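# Chapter 4: Load Planning for Multi-Day Treks

The weight a trekker carries affects pace, balance and recovery. This chapter treats pack load as a quantity to be set before departure and checked each morning on the trail.

Base weight is everything in the pack except food, water and fuel. Consumable weight falls daily and is restored at resupply points. On the Plostow traverse, a route with 1,038 meters of ascent on its first stage, Akl and Qudah recommend a base weight no greater than 24 percent of total pack weight at resupply in October, when extra fuel is carried.

Section 4.1 defines the terms. Section 4.2 covers the placement of dense items close to the spine. Section 4.3 deals with surfaces used for sorting and weighing gear; a flat, rigid top is preferred to open ground.

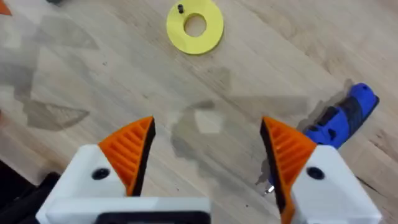 *Figure 4.1. Tabletop with pale, fine-grained wood.*

Readers should complete the load sheet for a trek of four days before starting Section 4.1.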